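Havum Upright Board: teleoperated demonstrations in simulation

README and data card, last revised 29/04/2023
Maintained by Olaia Cantero and Demetrio Tejada, Irkcombe

Hello, and thank you for downloading this. If you only want to load the files and get going, skip down to "Getting started" and come back when something puzzles you. If you have a few minutes, though, please do read the whole page. Most of the letters we get are about things that are written down somewhere in it, and we would much prefer that you spent your afternoon training a policy.

What is in the release

The release holds 3,209 demonstrations of a single simulated arm working at an upright board. Every one of them was driven by a person with a hand controller, in real time, from start to finish. There is no scripted motion in the set and no planner filling in the gaps, so you will find pauses, second thoughts and the occasional wandering path – people are like that, and we wanted a set that showed it.

The task sounds very small when you write it out. The operator brings the gripper up to the edge of the board, closes on it, holds for a moment, and lets go again. It turned into a bigger project than we planned because there are so many ways to come at an edge, and each of our operators settled on a different one within the first hour or two.

Who did the driving

Four people recorded demonstrations: Begoñe Pastor, Florencio Escobar, Florencio Cuesta and Demetrio. Since we have two Florencios, the operator field uses surnames, all in lower case, with no accents. An early version of the files had plain "florencio" in it and we spent a miserable week in November sorting out which was which. If you still have those files, please throw them away and download again.

Begoñe had years of practice with remote handling gear before she joined us and it shows in her episodes, which are short and very smooth. Escobar had never held a controller of any sort. We left his first sessions in on purpose. If you want only practiced driving, filter on the session field and drop anything marked "warmup".

Getting started

Unpack the archive anywhere you like. You will get one folder per session, and inside it one file per episode. Each file carries:

joints: arm joint positions at every step
grip: the gripper command, where 0 is open and 1 is closed
hand: the pose of the operator's controller, in the same coordinates as the arm base
board: the pose of the board, which is fixed within an episode
view: the rendered image from the room camera
operator, session, note: short text fields

The small reader we call raju is in the tools folder. Run it with the path to a session and it will print a table of the episodes and their lengths. Add the word "play" after the path and it will step through the rendered views in a window. It was written in a hurry by Olaia and is not fast, but it does check that every stream in a file has the same length, and it will complain loudly if a download was cut short.

We suggest holding out 119 episodes for testing. The list is in holdout.txt and has episodes from all four operators in it. You are welcome to make your own split, but please say so when you report results, so that other people can compare with you fairly.

How the sessions were run

An operator sat down, put the arm in its starting pose with the reset button, and recorded up to 200 episodes in a day with plenty of breaks. The board moved to a new spot at each reset. Operators could see the room view and a second view they could turn freely with the other hand; only the room view is saved. That last point matters more than you might think. A driver would often swing the free view round to look behind the board, then make a correction that seems to come out of nowhere when you watch the saved view alone.

The hand controller moves the gripper by relative motion. Squeeze the side button and the arm follows your hand; let go and it stays put while you get comfortable again. We call this clutching, and the clutch state is stored with the hand stream. While the clutch is released the hand keeps moving and the arm does not, so please mask those steps before you try to learn anything from the hand data.

A note on the room view

The views are rendered with a low number of light samples to keep the simulator quick enough to drive. You will see a fine grain over the walls and floor. We thought about cleaning it up afterward and decided to leave it alone, since a denoiser would have softened the edge of the board as well, and that edge is what everybody is aiming for.

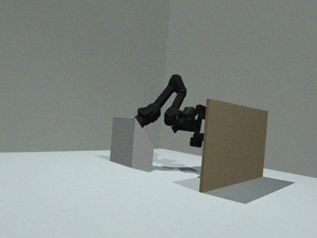 Room view: the arm reaching toward the upright board, with part of the gripper hidden behind the board's left edge.

When the gripper is hidden like this, the grip stream is your friend. It tells you what the operator asked for, though it can't tell you whether the fingers met anything. For that you would need contact forces, and we did not save them. We are sorry about it, and Demetrio is sorrier than the rest of us.

Known problems

In 13 episodes the board tips over partway through. They are marked "tipped" in the note field. Some people have found them useful as examples of what to avoid.

Cuesta is left-handed and used the controller in his left hand. His wrist rotations look quite different from the others, and a model trained on everyone else may do poorly on his episodes.

The joint streams are in radians everywhere except in the summary table printed by raju, which shows degrees.

Using and sharing

You may use the set for research and teaching, and you may pass it along as long as this page goes with it. If you fix a mistake, write to Olaia at the Irkcombe office and she will fold it into the next release. The group at Rellville keeps a mirror, which is usually a day or two behind ours.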